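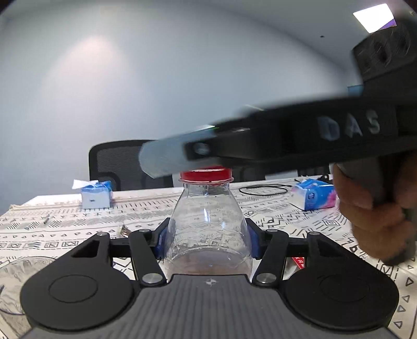 Pet-friendly rentals and the celebrity cat account thing
Posted in: Celebrity Pets > General, February 2026

mossybank
I want to talk about the Leltside shelter cat that got adopted by the couple from the Fleltville renovation show. They put up their first photos of her in January and the account has over 400 posts already. I like the cat. I don't like that half the posts are now ads for a water fountain. My own cat drinks from a bowl that I top up from a plain clear plastic bottle with a red cap, and she is 14 and fine. Does anyone else feel the account went from cute to sales pitch in a few weeks?

hollowreed12
I unfollowed after the fountain video. The first few were sweet, especially the one where she sleeps in the paint tray. After that it was discount codes.

pantryghost
Don't agree. They said in the very first caption that part of any ad money goes back to the shelter. If one fountain post pays for a few spay surgeries I can scroll past it.

mossybank
Part of it, yes. They didn't say how much.

pantryghost
They don't owe us a bank statement.

tall_order
If you ask people to buy something for charity then you sort of do owe them a number. Local shelters around me always print it on the flyer.

Quillback
I'm in Clestbridge, one town over from Leltside. The shelter had 136 adoption applications the month those photos went up. The normal month is 12 or so according to the board in their lobby. So whatever you think of the ads, it did something.

hollowreed12
Applications or adoptions? Those are different. When a famous person gets a certain kind of pet everybody wants one and then the shelters get them back by summer.

Quillback
Applications. I don't know how many went through. They do a home check and there's a waiting period, so I would guess a lot of people dropped out.

tall_order
That happened with the little spotted dogs when I was a kid. Our neighbor got one and gave it up before school started again.

pantryghost
This is a six-year-old gray cat with a torn ear. I doubt there is going to be a craze for them.

mossybank
I'd be happy about a craze for six-year-old cats.

bluntpencil
Back to the fountain. I bought the Hamada one from the video. Mine won't go near it. She sits on the other side of the kitchen and yells until I put her old bowl back. $40 gone.

Quillback
Try leaving it unplugged next to the old bowl for a week. Ours came around to it that way.

bluntpencil
I'll try it. Did you keep the filter in while it was off?

Quillback
Took it out and put in a fresh one when I plugged it in.

hollowreed12
Meanwhile they posted again this morning. She's on the stair landing in a sweater.

mossybank
Saw it. Is the sweater an ad?

hollowreed12
Yes.

pantryghost
It's knitted by someone who works at the shelter and all of the money goes to them. It's in the second line of the caption.

mossybank
OK, I missed that. That one I'd buy. Do they make it in large? Mine is not a small cat.

pantryghost
Small and medium only. People are asking for large in the comments.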